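Soft finger pads or hard two-jaw for pulling laundry out of a front loader?

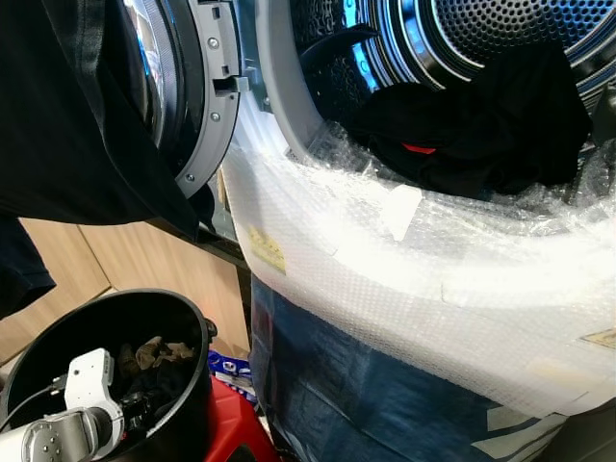
Head camera view, arm down in the bucket, dark load still in the drum.

Posted by Rurnumach, 20th May

Trying to settle on a gripper for a laundry unloading job and going round in circles. Setup is one white arm, front loader with the door swung right back, bucket to the left of it. Task is drum to bucket, then bucket to table. Been swapping between the stock hard two-jaw that came with the arm and a set of Prindeck soft pads I bolted on last week.

Hard jaws: grab fine on thick stuff, jeans, hoodies. Socks they pinch at the very tip and drop half way out. Also scared of them on the rubber door seal, touched it twice already, no damage yet but I could hear it squeak.

Soft pads: much kinder to the seal, socks come up nicely. But they peel. Left one is already lifting at a corner. And they are fat, so once the jaws are open they don't get down between things in the bucket very well.

Second problem is the camera. Dark clothes in the drum are basically one black lump to it. There's a bit of red cloth in the pile in the photo and that's the only thing the segmentation picks out with any confidence. Everything else gets one big mask, and the grasp point lands in the middle of it. The back of the drum is shiny so the exposure goes for that and the clothes get even darker. Depth is full of holes as well, worst on the metal and on the door glass.

So
- is it worth fixing the pads or just go back to hard jaws with something rubbery on the tips
- does a wrist camera acutally help with black on black or do I need a light
- anybody running the Fang controller with force limit on for this? Mine is on the stock one, which only gives me position and a current reading that jumps all over the place

Budget isn't huge. Would rather not buy a third gripper.

Posted by ositham_bench

Did nearly the same comparison in September so can give you numbers. 200 picks each, mixed load, same drum, same arm. Counted a pick as good only if the item ended in the bucket and nothing else came with it.

Hard jaws bare — lots of doubles, and a good few socks lost at the lip of the drum. Soft pads won easily on single small items, lost on anything heavy and wet because the item twists and the pad rolls with it. What I ended up with was hard jaws with 2 mm silicone sheet glued on, plus a bit wrapped round the outside corners for the seal. Not as nice as proper pads on socks but near enough, and I haven't had one peel. Rough up the jaw face first with sandpaper and wipe it down, then leave it overnight under a clamp. I skipped that the first time and it came off inside a pillowcase.

Camera: get a light before you get a camera. Small LED strip on the wrist, angled across the pile, not straight in. Straight in and all you get is glare off the drum. From the side you get shadows in the folds and the black stuff starts to look like seperate things. Then lock the exposure. Set it by hand on the clothes and let the drum blow out, you don't need the drum. The head view is fine for finding the door and the bucket, I wouldn't trust it for picking one sock.

Also stop aiming for the middle of the mask. Go for the highest point in the depth, a little way back from the lip. Even with a patchy depth image that did more for me than either gripper.

On doubles, don't fight it too much. If two come out together let them, put both in the bucket and sort on the table. You're picking twice anyway.

Fang I can't help with, never had one.

Posted by tanglefoot_1001

Running Fang here, force limit on, 30 newtons on the jaw. Good for the seal, it backs off before anything squeaks. Bad for towels, it thinks it's hit something when the towel is only caught under the rest of the load. You have to raise the limit for the pull and drop it again for the reach, two profiles. Menu for that is horrible, it's under tool settings and not motion. Save it after or it goes back to default on power up.

wouldn't bother with soft pads at all tbh. dunno about the light thing, mine's mostly white sheets

Posted by Rurnumach

Thanks both. Silicone sheet ordered, going to try the light from the side tonight with a bike lamp taped on. Exposure locked already and the mask has split in three, so that's something. Two profiles on the Fang sounds like a faff but might borrow one and see. Will post pick counts once the glue has set.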